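# Pegar um pauzinho sem derrubar os outros

Quem abre o repositório do Akero pela primeira vez costuma estranhar a pasta de planejamento: quase não tem código. "É a parte de que mais me orgulho!", diz a desenvolvedora que mantém o projeto desde maio, rindo. "A gente apagou 2,000 linhas em uma tarde e o planejador ficou melhor. Sobrou o que importa – onde fechar os dedos, por que lado chegar e quando desistir."

A conversa começa pela tarefa que virou a favorita da equipe, a dos hashis. São finos, parecidos entre si e ficam encostados uns nos outros dentro do copo de tela. "Para a percepção é um pesadelo delicioso. A tela preta corta cada hashi em pedacinhos e o segmentador precisa entender que aquilo tudo é um objeto só."

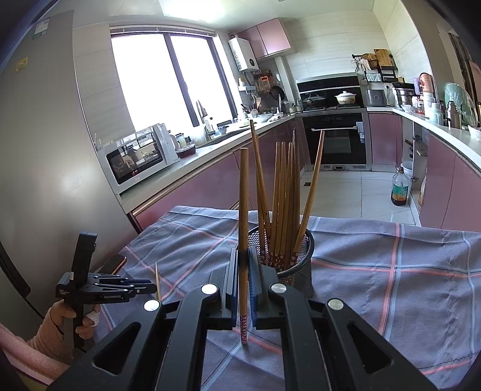 Por que não tratar o grupo inteiro como um objeto único e separar depois?

Porque a separação é justamente onde o erro aparece. O Akero estima um eixo para cada hashi e só então decide qual deles tem espaço livre dos dois lados. Juntar tudo no começo economiza processamento, mas joga fora a informação de que o planejador vai precisar logo em seguida.

Ela conta que a primeira versão usava o Ngau, um rastreador de pose que a equipe já tinha de outro projeto, e que ele trocava a identidade dos hashis sempre que dois se cruzavam. A correção foi guardar 4 hipóteses por objeto e deixar a decisão para o último momento possível, já na aproximação. "Parece preguiça, né? Mas funciona tão bem que levei a ideia para o controle também."

No controle, o laço da garra roda separado do resto e recebe só um alvo de abertura e um limite de força. O planejador atualiza esse alvo 20 vezes por segundo.

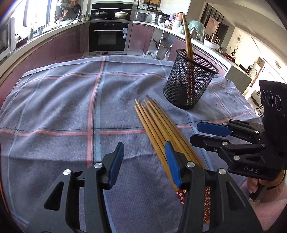

"O que me anima mesmo é a ferramenta de revisão", continua ela, já abrindo o Drollumska no notebook. O programa alinha vídeo, abertura dos dedos e hipóteses do rastreador na mesma linha do tempo, e dá para pular direto para o instante em que duas estimativas discordam. Foi assim que a equipe revisou 749 episódios sem assistir a nenhum deles inteiro – e achou um erro de sincronização que vinha desde o começo!

Agora o plano é levar tudo para o Pletulbridge, a camada que traduz os comandos para garras de geometrias diferentes. Falta resolver a calibração, que ainda é um script rodado à mão, com um arquivo de configuração que ela descreve como "meio assustador". A documentação dessa parte sai junto com a próxima versão.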